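Derelance Workroom Gallery
Rooms and Furniture - Skeria House

Introduction

The Derelance Workroom occupies the ground floor of Skeria House and is open to registered members from Monday through the end of the week. This gallery page records the room and its furniture following the spring refit. It is intended for members planning a visit, for instructors preparing a session, and for partner organizations that have asked about the finishes selected.

The refit had a modest purpose. The former room was dark, its storage was shared among too many groups, and its tables had been repaired more often than they had been cleaned. The new plan called for pale walls, plain work surfaces and storage placed within reach of a seated person. Work was completed in March, and the room reopened to members the same month.

Entries below are arranged by subject. Items marked "on request" may be viewed by arrangement with the front office.

The Plan of the Room

The workroom measures 30 feet along its longer side. Tables are kept clear of the main door so that carts may pass, and the area nearest the sinks is reserved for wet work. The floor plan is posted inside the entrance and is also available on request.

Seating is provided for 14 members at a time. Groups larger than this are asked to divide their session or to reserve the Panganiban Room, which has a similar layout and a wider entrance.

Lighting

The old ceiling fixtures were removed and replaced with diffused panels. Members working on small parts had reported hard shadows across the tables, particularly in the late afternoon. The panels are controlled in two banks, and the switches are labeled. Please leave both banks on during supervised sessions.

Color and Finish

White was chosen for the walls after a trial of three shades in the Panganiban Room. The shade selected is neutral and does not shift noticeably under the new panels. It is also simple to touch up, and a supply of matching paint is held in the Bastar Store for this purpose.

For the tables, a gray laminate was preferred to the former painted tops. It has a fine wood-grain pattern, which is quiet enough to work over and helps to disguise light scratches. Small parts in either black or white remain easy to find on it - a point raised by several instructors during the consultation.

Workroom Views

The white room, and the gray wood-grain tabletop with its streaked pattern.

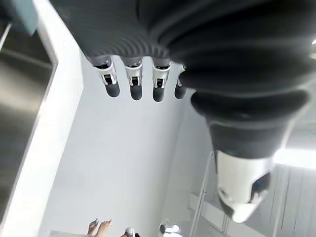
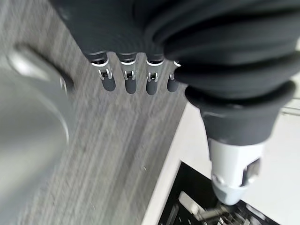

Care of the Surfaces

Tabletops should be wiped at the end of each session with a damp cloth and a mild soap. Abrasive pads, solvents and metal scrapers are not permitted, and cutting must be carried out on a mat. Mats are kept in the Bastar Store and should be returned flat.

Marks on the walls should be reported to the front office and left alone until they have been inspected. Well-meant scrubbing was responsible for most of the dull patches in the former room.

Personal items may not be left on the tables overnight. Anything remaining at closing is moved to the Bastar Store and held until Friday, after which it is transferred to the front office.

Materials and Samples

A set of finish samples is available for viewing on request, including the laminate, the wall color and the alternatives considered during the trial. Samples may be handled but not removed from the building. Organizations planning a similar refit may also request the written specification, which lists the finishes by room.

A total of 500 printed copies of the Skeria House room guide have been produced. The guide includes floor plans for the workroom and the Panganiban Room, together with the booking rules for each. Copies are free of charge and may be collected from the front office.

Visiting

The workroom opens at 9 a.m. and closes at 6 p.m. Visitors who are not members are welcome during the first hour of the day - please sign in at the front office on arrival.

Other galleries: Panganiban Room | Bastar Store | Entrance and Corridors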